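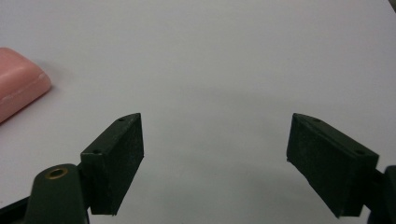

Ticket 289, Skivville help desk
Opened by: Dalia Venckus
Status: open, August 2026

Dalia: The pink block slides around in the green basket and the listing says it "stays put." I doubt anyone at Grundik tried it. I want a fix or my money back.

Mechthild Brunner (support): Please put the block in the center of the basket and tip it gently.

Dalia: Did that. It went straight to the low side. I was also told the block might need to "settle in." Settle into what? The bottom of the basket is a plastic grid.

Mechthild: Could you try it on a different surface?

Dalia: I don't see how the table matters, but fine, I used a white foam board. Basket on the left, block to the right of it before I put it in. 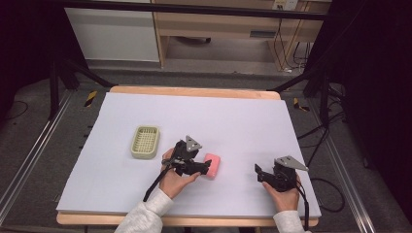 Does the block have to sit flat on the grid?
It should, with the wide side down, or it will lean on the wall of the basket.

Dalia: It was flat. It still slid. Please don't close this.

Mechthild: Passed to Grundik. No fix to offer yet.

3 comments
Raquel Arruda: Same here. A folded cloth under mine helped a little.
Joelle Aoun: "Stays put" if you never pick up the basket, maybe.
Marlies Strebel: Any word on refunds?

Shares: 9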